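The Bread Box

Lucyna Krawczyk got the bread box from her aunt's apartment on Jabłońska Street. Nothing else in the kitchen was worth the bus fare home. The stove was older than she was and the table had been promised to the people downstairs, so she took the bread box, wrapped it in a coat, and rode 17 stops with it on her lap.

Her aunt had kept bread in it, and on top of the bread, in a freezer bag, the letters. Lucyna knew that because she had been sent to fetch a roll when she was nine and had come back with the wrong thing. Her aunt took the bag out of her hand, put it back and cut the roll herself.

In Gakstead she spread a white cloth over the table and set the box down on the left side, where she could reach it from the chair. 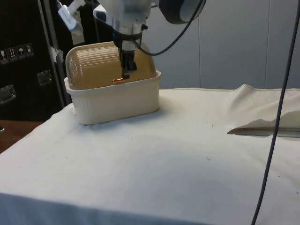
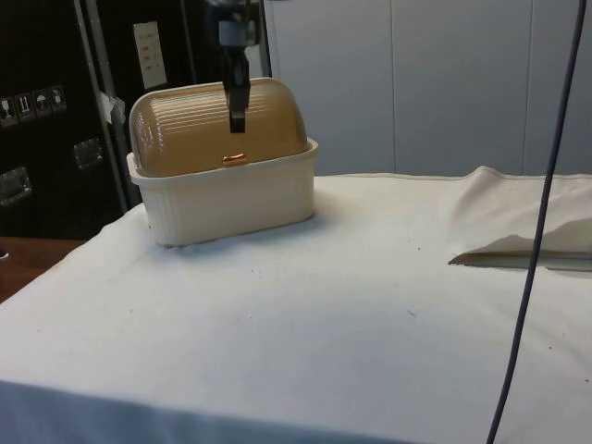
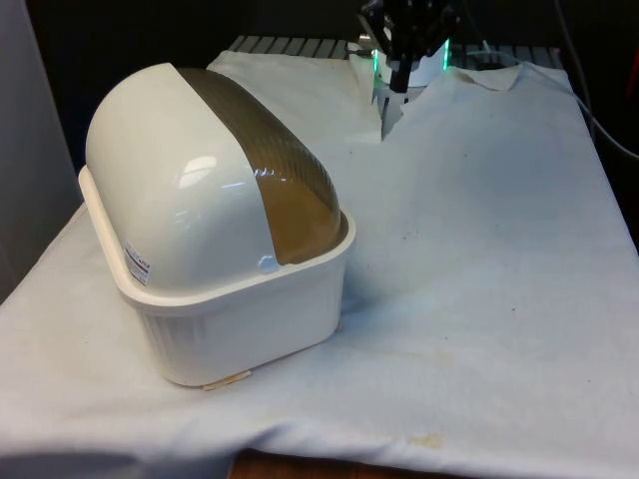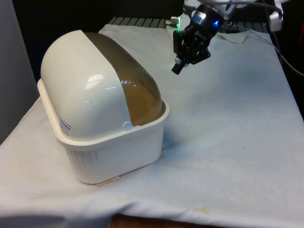 Remigiusz Wróbel came up at six to return a drill.

"Is that hers?" he asked.

"It was."

"You going to keep bread in it?"

"I haven't decided."

He sat down without taking off his jacket. He had known her aunt in Paduvness, when they both worked at the dairy, and he had carried one end of her sofa up four flights in June heat. He looked at the cloth and scratched at a spot on it with his thumbnail.

"She used to write to a man in Dernmont," he said. "She told me once. She said she had 15 letters and had answered all of them but one."

"Which one?"

"She didn't say."

Lucyna made tea. They talked about the drill, and about the rent, which was going up to 345 a month. When he had gone she washed both cups and dried them. Then she went down to the store before it closed and bought a loaf of rye, unsliced, the kind with the hard crust.

She put it on the table next to the box and sat down to take her shoes off.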